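One Bin, One Cube: What I Learned About Tidying a Shared Table
Project report, Everyday Spaces course, Birkport

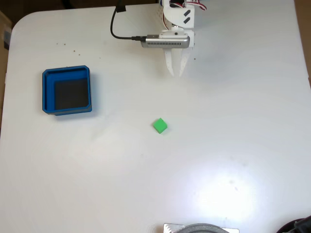
My project started with a complaint. The big worktable in our studio is used by four different groups, and every time I sat down at it I had to push somebody else's stuff out of the way first. I wanted to find out if a small open bin, left right on the table, would get people to put things away without being asked. The studio has shelves with labeled drawers along the back wall, and hardly anyone walks over to them. So I went with a blue square bin over on the left part of the table, and small bright objects like the green cube as my test pieces, because on a white top you can't miss them. That mattered more than I expected! Stuff that blends in gets left behind, and the little brown specks on the tabletop are a good example of what people's eyes just slide over.

The setup

I ran the thing through most of November. Each morning I put out a handful of test pieces in random spots and wrote down at the end of the day where they had ended up. There were three possible results in my notebook: in the bin, still on the table, or gone (meaning pocketed, dropped or carried off to Gratummont Hall, where one of my cubes showed up on a windowsill). I didn't put up a sign. My adviser, Urs Fuchs, wanted a sign for at least the first week, and we went back and forth on it, but I figured a sign would only tell me how well people read signs.

By the end I had 151 entries. I had planned on 300, but I lost a bunch of days when the studio was booked for the Plareck workshop and the tables got shoved together.

What happened

With the bin close to where people were working, most of the pieces ended up in it. When I moved it to the far end of the table, people went right back to stacking things next to their laptops. I tried it on a stool too, maybe a step away from the table, and that was the worst spot of all - one guy told me he thought it was trash.

The walls turned out to be a bigger deal than the size. My first container was a flat tray from Camenzind, the art store by the bus stop, and people treated it like more table. They put coffee on it. Once I switched to something with raised walls, the coffee stopped. I also liked the dark floor inside, though I have to admit a black marker cap disappears in there completely and I missed one in my own count for two days.

Cleaning was the part I hadn't planned for. I got into the habit of wiping the top every evening, which took under five minutes with a damp cloth. The scuffs don't come off. I tried dish soap, then baking soda, and then I gave up and left them alone.

Problems and what I'd change

The bin fills up, obviously. I emptied it myself every day, so I can't say what would happen if I didn't, and I suspect it would turn into a junk drawer within a week or so. I'd also like to test bigger things. Everything I used was small enough to pick up with two fingers, and a stapler or a roll of tape is a different story.

For next semester I want to try two bins in different colors and see if people sort without instructions. Urs thinks they won't. The budget left over is 20 dollars, so the bins will be coming from the thrift store, and the notebook with all the daily entries is in my folder in the studio if anybody wants to check my tallies.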